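Ronaldo Pascual
@rpascual_nercombe

1/ Equipment budget for the garment handling work at Nercombe went in on 2 September 2026. Notes follow for anyone pricing the same kind of kit.

2/ The request covers hand-held grippers in pairs, one for each hand. Folding a top needs two grips at once. We asked for 4 pairs and expect to be granted 3.

3/ Finger pads are the line everyone forgets. Jaws last. Pads wear, and worn pads slide on knitwear long before they look bad. I put in 200 pads as a consumable, separate from the grippers, so replacing them does not need a fresh capital request.

4/ Two quotes on the jaws. Plernamix sells the jaw and mount as one part. Vincze sells them apart, at a higher total, but you can change a jaw with a screwdriver. Went with Vincze.

5/ Lead time matters more than price here. Lolstead can machine spare mounts but has no slot before January. Order spares with the first batch or plan for a gap.

6/ Do not budget for a folding table and nothing else. A flat table is the easy case. Beds, patterned blankets and dark knits are where the hours go, so allow for home visits: travel, cases, chargers, spare storage cards.

7/ Arms are not in this round. They cost more than everything above put together, and the choice of arm depends on the grip width we settle on. That gets its own request once the hand-held work has given us a number.

8/ Left out on purpose: force sensing in the fingers. Two suppliers offered it. Neither would quote for calibration.

9/ Current work, knitwear on a bed:

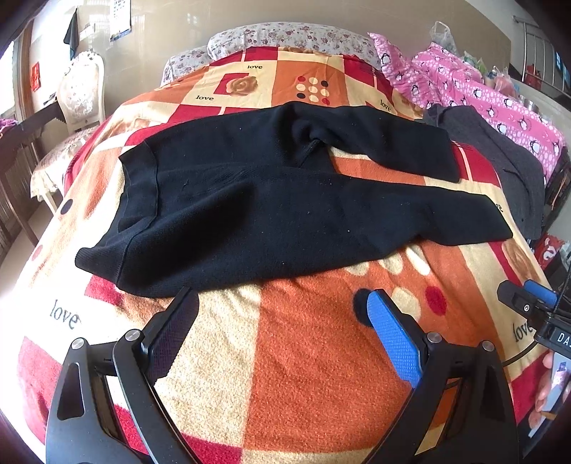 Black knit garment laid flat on a patchwork-pattern blanket, one black pad and one blue.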